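Ribbed edge curling on blue knit - block it, steam it, or leave it?
Fabric Care and Knits > Finishing and Storage

ncamargo
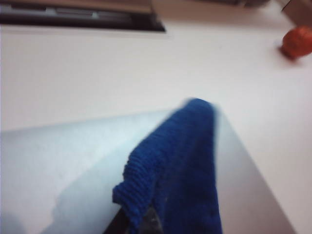

Blue knit, ribbed edge at left.

The ribbing on this one rolls outward whenever the piece is folded. The body of the knit is smoother and folds without trouble. Fiber content is unknown, the label is gone. I have washed it cold and dried it flat, and the edge still curls when I fold it for the shelf.

Questions:
Is this a tension problem in the ribbing, or normal behavior for a fine gauge knit?
Would a steam pass help, given that I can't confirm the fiber?
Is there a fold that keeps the rib flat in storage?

I don't want to pin it if I can avoid it.

Natanael Camargo

selvedge_81
Fold first. In your photo the cloth is standing up in a narrow fold with the ribbing running down one side of it. Any rib will turn outward in that position. Lay the piece flat, ribbed edge toward you, and look at it again after an hour. If it still curls with no fold near it, you have a finishing question. If it lies down, you have a folding question.

gaugeswatch
Disagree in part. A balanced rib (1x1 or 2x2) has no strong tendency to roll in either direction, folded or otherwise. Stockinette rolls. If the edge rolls on its own, either the rib is unbalanced or the bind-off is too loose for the rib behind it. I would check the bind-off before blaming the fold.

selvedge_81
He said it rolls "whenever the piece is folded". He did not say it rolls flat.

gaugeswatch
He also said it curls when he puts it on the shelf. Those may be the same thing. OP should clarify.

ncamargo
Clarifying. Flat on a table it lifts a little at the edge, less than the thickness of a pencil. Folded in thirds it turns out noticeably more. I can't tell 1x1 from 2x2 without stretching it. The ridges are packed very close together.

Pacheco
Stretch it crosswise over something pale and count one repeat. One column up, one column down is 1x1. Takes a minute.

On steam: don't touch an unknown fiber with the iron plate. Acrylic will go limp under direct heat and it does not come back. Hold the steamer a hand's width off, two or three seconds, then let it cool completely before moving it. Test on an inside area first.

millend
I would not steam the rib at all. Steam relaxes it, and on acrylic that is permanent. You trade a small curl for an edge that no longer grips. Damp block only.

Pacheco
At a distance and for three seconds it is fine. I have done it on machine knits for years. "Permanent" applies if you overdo it.

millend
And a person with an unlabeled piece has no way of knowing where "overdo" starts. Damp block has no such threshold.

Flullus
Procedure I use for unlabeled knits, no pins:

1. Mist the ribbed edge until it is damp to the touch. Do not soak it.
2. Lay it on a dry towel, right side up. Pat the rib to its relaxed width. Don't pull.
3. Put a second dry towel over the edge and a flat board on top of that.
4. Leave it overnight. Remove the board, leave the piece uncovered until fully dry.
5. Fold with the rib on the inside, parallel to the shelf front.

Step 5 matters more than the rest. If the rib sits on an outside fold, the curl comes back within a few days.

hemline_2
Is there lint on the right side in the photo? I see faint lighter specks on the darker part.

ncamargo
Could be lint. I have white towels in the same cupboard. I hadn't looked closely.

hemline_2
Remove it before you put a board on it. Tape or a soft brush. A fabric shaver is for pills and will thin a fine knit if you use it on loose fiber.

gaugeswatch
If the specks don't lift with tape they may be in the yarn. Heathered yarns do that. In which case leave them alone.

Wukar
Dissenting on the board. Weight on damp ribbing flattens the ridges and you end up with an edge that looks pressed. Two layers of towel are enough weight for a fine gauge.

Flullus
Depends on the board. Mine is a thin cutting board. I would not use books.

ncamargo
Update. Pacheco's test: it is 1x1. The specks came off with tape, so lint. I did the damp block with towels only and no board, overnight. Flat, the lift at the edge is gone. Folded in thirds with the rib outside it still turns out slightly. Folded with the rib inside it stays put, though it has only been two days.

Did not steam it.

selvedge_81
So, folding.

gaugeswatch
Partly folding. The flat lift was real and blocking removed it. I would still look at the bind-off.

ncamargo
Will check the bind-off in December when the rest of the winter things come out. Moving the towels to another shelf in the meantime.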